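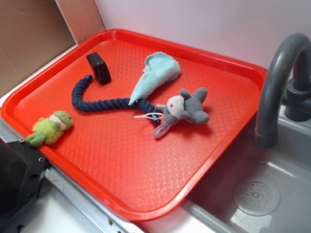 Issue 2, page 4

# Questions from members: injuries, the reserve list and coming back to play

We receive many of the same questions at the start of each season, so the club office has put the answers together. They are valid for all adult teams of Lultstead Football Club in the Brondholm League. The junior teams have their own rules, please ask your coach.

## What is the injured list?

It is a list of players who are registered with the club but cannot play for medical reasons. When your name is on it, your place in the squad can be given to another player for a time. You stay a full member, and you can come to meetings, to training as a spectator, and to the club dinner.

## How long must I stay on the list?

The minimum is three league matches. After this you may return when the physio has signed your form. There is no maximum, but if you miss the whole season, your registration must be made new in the next one.

Cup matches do not count for the three. This was different until last season and some people still remember the old rule.

## Who decides that I am injured enough?

Our physio, Analyn Cabanatuan, decides this together with the player. The coach can give an opinion but he does not sign. If you already have a letter from your own doctor, bring it with you, it makes everything faster.

## I feel good again. Can I train with the team before my form is signed?

You can do the light part of training: running, passing and work with the ball alone. You cannot take part in tackling or in the practice match at the end. Please do not ask the assistant coaches to make an exception, they are not allowed to.

## What is the return test?

It has two parts and you do them in one evening. First you run 3000 meters at your own speed. The time is written down, but there is no time you must reach - Analyn only wants to see how you move when you are tired. After a rest you do short sprints with turns, and the jumping exercises.

The test is held at the Wavura ground at 6:30 p.m. Wear the shoes you play in. If the grass is closed we use the track, and then you need flat shoes also.

## What happens if I do not pass?

You stay on the list and can try again after two weeks. Nothing is taken from your membership and the result is not shown to other players.

## Does my replacement lose his place when I come back?

Not always. The squad for a league match may have 18 names. If there is room, you are both in it. If there is no room, the coach chooses, and he must tell both players before the evening of the day before the match.

## Do I still pay the membership fee when I am injured?

Yes, for the first part of the season. If you are still on the list after the winter break, the second part is not charged. If you have already paid it, write to the office and we will move the money to next season.

## Does the club insurance pay for my treatment?

The club has an accident policy for all registered players. It pays up to 2100 for each accident after your own health insurance has paid its part. Dental treatment has a separate limit of 500. It does not cover an injury that you got at home, at work or in another sport.

You must report the accident within ten days. Send us the report form, the name of the match or training, and the bills when you have them. Copies are enough for the first step, but keep the originals.

## I was injured playing a friendly for another team. Am I covered?

Only if you had our permission in writing before the match. This happened last May with the tournament at Matlala, where several of our players went as guests. Those with permission were covered and the others were not, and we could not change this afterwards.

## Can I play in goal while my leg is recovering?

No. We know that this is asked partly as a joke, but the answer is still no. A player on the list cannot play in any position.

## Where do I find the forms?

They are in the green folder in the office and you can also ask for them by email. Please write in clear letters, and do not forget the registration number in the top line. Selim Erdem reads the office mail in the evenings and normally answers the next day. During the winter break it may take longer.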